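Wanted: someone to help us spend our robot arm money sensibly (part-time, fixed term)

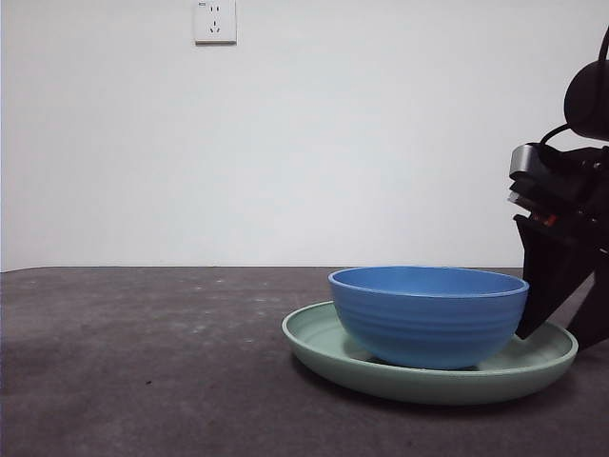 Elīna Lill wants it said first that this isn't a programming job, and that if we let the advert drift that way we'll get forty applications from people who want to write code and none from anyone who can read a quote. She'd like somebody who rings suppliers back, and she asked me to put that before the bit about pay.

So I have. Hello, I'm Leonie, I run the bench side at Brellwood, and I'm the one writing this because I'm the one who keeps doing the buying badly. We work on tabletop handling: bowls, plates, cups, the sort of thing that gets stacked and unstacked all day in a canteen kitchen. We've been given the go-ahead to move from the kit we have now to a proper set of matching stations next year, and I'd like a grown-up in charge of the list.

What the job is

You'd be our equipment planner for nine months, starting in March, three days a week. In plain terms you'd find out what we need, find out what it costs, argue with me about the difference, and then get it ordered in an order that makes sense. Last time we bought the arms first and the tables second, and the arms sat in their boxes for weeks while I looked at desks online. I don't want to do that again!

A fair bit of your first month would be sitting with Babak and Khải Quan at the bench and watching. They pick things up and put them down with the arms for most of the day, and they know exactly which parts wear out, which cables get in the way and what they'd never buy twice. None of it is written down anywhere useful. There's a spreadsheet called "spares NEW new" which I'm told is the old one.

After that you'd be working on:

The arms and grippers. We have prices in from Plirna and Doãn and they're impossible to compare, as one includes the controller and training and the other includes neither (but does throw in a very nice case). You'd get them on to the same footing and go back for a third quote.

Gripper fingers and other bits that wear. I budgeted 300 pounds for fingers last year and had spent it by the summer. I'd like a real figure, based on how we work, with a sensible shelf of spares behind it.

Tables, power and lighting. Dull, I know, and it's where we always come unstuck. Sockets need to be where the stations are going, the surfaces need to match, and the electrician needs booking before anything heavy is delivered.

Crockery. Yes, really. We get through a lot of bowls and plates in different colours and sizes and we buy them in dribs and drabs from whichever shop is nearest. The last big order came to 1074 pounds with delivery and half of it was the wrong depth.

Service contracts. Kęstutis Pärn looks after our accounts and has views on these. Talk to him early.

What you'd need

You should have bought technical equipment for somebody before. It doesn't have to be robots – labs, kitchens, theatres, a college workshop, all good. You need to be happy in a spreadsheet and happy on the phone, and able to ask an engineer a question three times without either of you getting cross. You should be able to tell me no. I get carried away at trade shows and I came back from the last one having more or less promised to take a Surnent vision kit that we had no room for.

You don't need to code. You don't need a degree. If you've never stood next to a robot arm we'll do a morning of safety training before you go near one, and Babak is a patient teacher.

It would help if you knew a bit about import duty, or about leasing. We've always bought outright and I honestly couldn't tell you whether that's wise. If you can show me it isn't, good, I'll listen.

Pay and practical things

The pay is 3333 pounds a month for the three days, with holiday on top. Two of the days should be on site, the third can be wherever you like. We're fairly relaxed about hours as long as you're around for deliveries, which tend to turn up before ten. There's a lift, there's step-free access from the car park, and the kitchen is decent (the mugs in there are for tea and are not to be used on the bench, please).

The post is fixed term, and I don't want to dangle a permanent one in front of you. If the stations go in and the budget behaves there may be more work on the second phase, but that's for a different meeting.

How to apply

Send a CV and one page, no more, telling me about something you bought for an employer that you later regretted, and what you'd do with the money now. I'll learn more from that than from a covering letter. Put "Equipment planner" in the subject line and send it to jobs at Brellwood, marked for me. If a written page is difficult for you, a short voice recording is absolutely fine.

Khải Quan and I will read everything together and we'll reply to everybody, even if it's a no. Interviews will be a chat, a cup of tea and a look at two real quotes with the names taken off. You'll have half an hour alone with them first.

If you want to ask something before applying, do email. I'm slow over the holidays but I'll get to you.

Leonie Tawhiri
Posted 23 December 2023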